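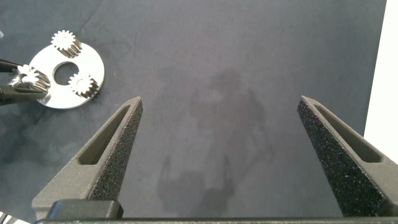

Left arm on the left gear, right gripper open. Right wrist cam.

2025-01-20
planet gear task, teleop demos, bench 2

Picked up where we left off with the carrier plate. Plan was to get a clean set of demos with both arms before touching the training config. Pilar Insaurralde on the leaders most of the morning, me on the log and resets, swapped after lunch.

Task as we're running it: loose gears start on the cloth, plate lies flat, three gears go on around the center hole. Left arm does the left side, right arm does the rest. No sun gear yet, leave that for later. Episode ends when both grippers are open and clear of the plate.

Leader arms are still the Vokent pair. Right one has that gritty spot in the wrist roll, you feel it just when you're trying to hold still over the plate. Regreased, a bit better. Need to order the bearing, Quiroga has it but only in packs.

Gripper force: started at 200 on the Brurer driver (raw units, whatever they are), gears squirted out of the pads when pinched off center. Dropped to 183 and it quit doing that. Don't go back up without telling me.

Pick height matters more than I thought. Too low and the tips drag the cloth and everything on it shifts. Too high, you only get the top of the teeth and the gear tips over on the way. Pilar comes down slow, stops, closes, waits a beat, then lifts. Copy her. My own picks are jerky and it shows in the joint plots.

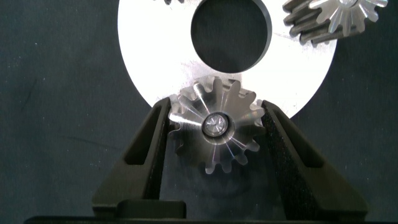
Right gripper, gear pinched by the teeth on both sides, plate behind it.

Pinch like this is what we want in every demo - both pads on the teeth, hub left clear. From the wrist view you can judge the bore pretty well, so line up off that and ignore the overhead, the overhead lags.

Glare on the plate is bad. Goes to almost white and the edge of the hole is about the only thing you can trust. Turned exposure down one step on both wrist cams, wrote it in the config. Episodes before that change are in a seperate folder, don't mix.

Approach for the right arm: come at the loose gear with the gripper wide open, fingers either side, then close. Tried a half open approach to save time and kept bumping the gear with one fingertip. 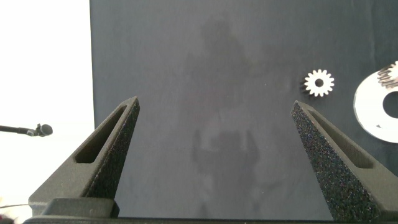 Starting positions need more spread. Went through the list and I was dropping the gears in the same few spots every reset, pure laziness. Furko's script now calls out a random spot for each one and you put it there. Annoying but do it. Also turn the plate a little between episodes, move it left and right too.

Frame drops: log shows 2153 steps on the long episode where I fumbled the last gear, and the left wrist stream is short at the end. USB hub again I think. Moved left cam to its own port. No drops after that but only ran a few so don't beleive it yet.

Keep or toss, so we agree:
- fumble then recover: keep, tag "recover"
- gear dropped off the cloth: toss
- left arm lets go early and gear sits crooked: keep only if the operator fixes it in the same episode
- hand in view during recording: toss
- long pause (talking, phone): trim the pause, keep the rest

On the left gear, left arm holds while the right goes for the next one. Feels slow for the operator but the motion is much calmer than both moving at once. Pilar wants to try both at once anyway. Fine, as its own set, own tag. 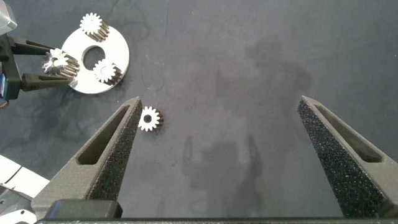 Still to do
- target is 1000 episodes total, nowhere near, book bench for the rest of the month
- bearing for right leader wrist
- check time sync between the two arms, left looks late in the plots
- new foam for the pads, cut spares while at it
- rename the "test_final" folders, nobody knows which is which (my fault)
- write down the home pose, it got nudged when I moved the hub
- redo the July baseline with the new exposure so the comparision is fair
- ask Pilar to record a handful with the plate near the right side, we have none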